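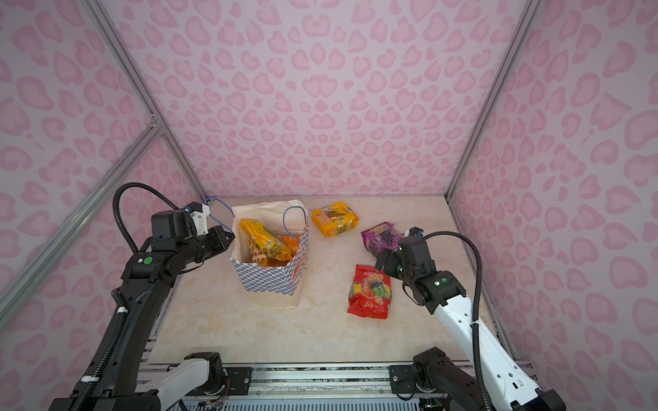

## Setting up a bag-packing test for a two-arm robot

Packing a shopping bag is a good chore for finding out what a pair of robot arms can and can't do yet. A person does it without looking. A machine has to deal with a soft container, slippery wrappers, and handles that fall wherever they like. This page covers how to set up the test, how to score it, and what results to expect. It assumes your arms are already mounted, powered, and calibrated.

### What you need

- Two arms with parallel grippers, both able to reach the middle of the table
- One fixed camera and one camera on each wrist
- A paper bag with cord handles
- Snack packages in different shapes and wrappers
- A notebook or spreadsheet

Buy real groceries. Foam blocks are easy to pick up and will give you a score that means nothing in a kitchen or at a checkout. Foil and plastic wrappers bend, shine, and slide, and that is most of the job.

### Step 1: Place the bag

Open the bag all the way and stand it in front of the left arm. Push the bottom flat from the inside with your fist. Pull both handles up and away from the opening.

Mark the position of the bag with two small bits of tape if you want repeatable runs. If you want to know how well the policy copes with change, skip the tape and move the bag a little every time. Write down which one you did.

### Step 2: Lay out the snacks

Put the packages to the right of the bag with space between them. Leave at least a finger's width on each side so the gripper can get around the edges. Start with everything lying flat. Standing packages come later, as a harder setting.

### Step 3: Check the wrist view

The fixed camera shows where things are on the table, but it says little about what is happening down inside the bag. Look at the wrist camera feed before the first run and make sure you can see past the rim.

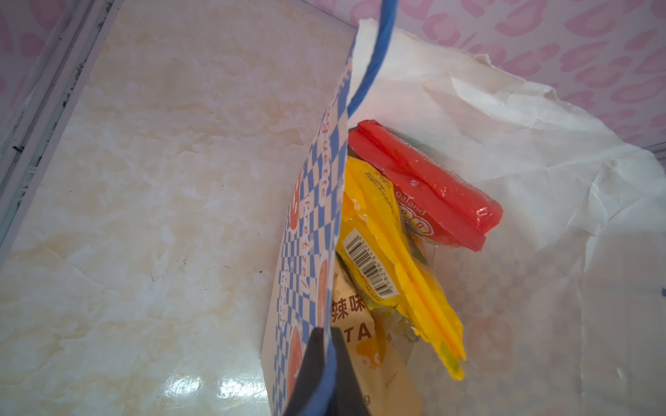 Turn down any lamp that makes a white patch in the feed. Our first batch was collected under a bright desk light, and the policy we trained on it (we call it Vuver) kept stopping short over shiny wrappers. Moving the light fixed more of those failures than retraining did.

### Step 4: Collect and train

We recorded 831 demonstrations by teleoperation for this task. The first 200 gave us a policy that could pick up a package but often hit the rim on the way in. Include some demonstrations where you miss and recover. Without them the arm tends to close on air and carry on as if it had the snack.

### Step 5: Run and score

Give each package one point for the pick and one point for ending up inside the bag. Take a point off if the bag tips over. Don't touch anything until the run is finished or two minutes have passed.
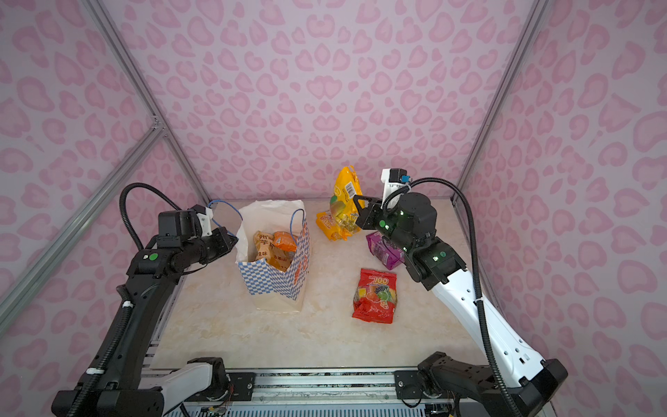
*The bag-packing setup, with the right gripper at the clear package of yellow candies.*

### What we got

We ran 111 scored trials with Vuver and the same number with an older policy, Nonby. Picking up a flat package from the open table is close to solved for us. Letting go in the right place is harder, and gets worse as the bag fills up. The last package often comes to rest across the opening.

Handles are the other weak spot. If a gripper catches a cord on its way out, the whole bag goes with it. Neither policy notices. For now we stop the run and score it as a tip.

### So can it do the chore?

With someone watching, yes, slowly. Left alone, no. A person packs the same bag in a few seconds, and we would not put this in a shop. Packing a lunch bag overnight is a more realistic first use, as long as somebody checks it in the morning.

### Common problems

**The gripper closes but nothing lifts.** Lower the grasp height slightly and check the finger pads for dust.

**The bag slides when touched.** Put a flat weight in the bottom.

**The arms wait for each other.** Check that both wrist feeds have the same delay.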